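Model Railway Accessories Grant: Progress Report to Girkitz

Project: Travidano signal box and level crossing, working electrics
Reporting period: March to end of June
Prepared by: Panicker Miniatures

Summary

The grant was given to us to design and build a set of low-voltage electrical parts for model buildings and layouts, and to write up the instructions so that other modellers can put them together at home. Most of the design work is finished. The crossing controller is working on the bench. The signal box interior is behind schedule, and we are asking for more time on that part only. We are not asking for more money.

Work completed

The crossing controller now runs both sets of flashing lights and the barrier motors from one 12-volt supply. The earlier version used a separate supply for the motors, and the lights dimmed every time the barriers moved. We moved the motors to their own regulator on the same board and added a larger capacitor beside it. The dimming has stopped.

Train detection was the hardest part of the period. We started with light sensors set between the rails. They worked well under the room lights but gave false triggers near a window, and they missed dark wagons at slow speed. We changed to current sensing on an isolated section of track. It needs two rail cuts at each end of the crossing, so it is more work for the builder, but it gives the same result in any light. Wagons without a powered axle still have to be fitted with resistor wheelsets if they are to be detected. The instructions now say so at the start, ahead of the parts list.

The barrier mechanism has been changed from a memory wire drive to a small servo. Memory wire was quieter and took up less room under the baseboard. It also stretched over time, and we were adjusting the barrier height every few weeks. The servo makes a slight buzz at rest, which we have fixed by cutting its signal once the barrier reaches the end of its travel.

Work in progress

The signal box interior has 14 separate light points, counting the lever frame lamps and the block instruments. Each is a surface-mount part with enamelled wire soldered to it. The soldering itself has gone well. Running the wire down inside the corner posts has not. The posts in the kit are solid, and the channel we cut in the first one weakened it enough that it split when the roof went on. We have redrawn the posts in two halves with the channel already formed, and the new ones are being cast by Gakex.

Wire colour is also being sorted out. The enamelled wire we bought first came in one colour, which made fault finding very slow once the bundle was taped. We now use red for the common feed and green for the returns, with a paper tag on every return until the wiring is tested.

The instruction booklet is at 35 pages in draft. Early readers found the section on resistor values too long. We have replaced most of the arithmetic with a table of supply voltages and LED colours, and moved the working to an appendix for those who want it.

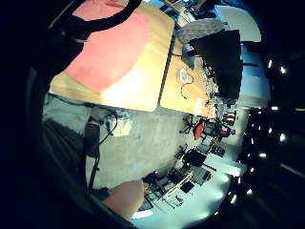

The wiring diagrams still need to be redrawn. At present they show the board from above, while most people will be working from underneath the baseboard with everything reversed. Both views will go in the final version, printed on facing pages.

Changes to the plan

The battery option has been dropped. The crossing draws too much current with both barriers moving, and a battery pack large enough to last an afternoon would not fit under a standard baseboard. The money set aside for it has gone toward the new castings and spare servos, as agreed with your office in May.

Spending

Spending is within the approved budget. Components cost less than expected and the castings cost more. Postage on returned sample boards was not in the original budget and has been charged to the general line. Receipts are attached separately.

Next period

Fit the new corner posts and finish wiring the signal box. Run the crossing on a club layout over a full exhibition weekend and record any faults. Complete the diagrams and send the booklet for proofreading. We request an extension of two months on the signal box portion, with the other dates left as they are.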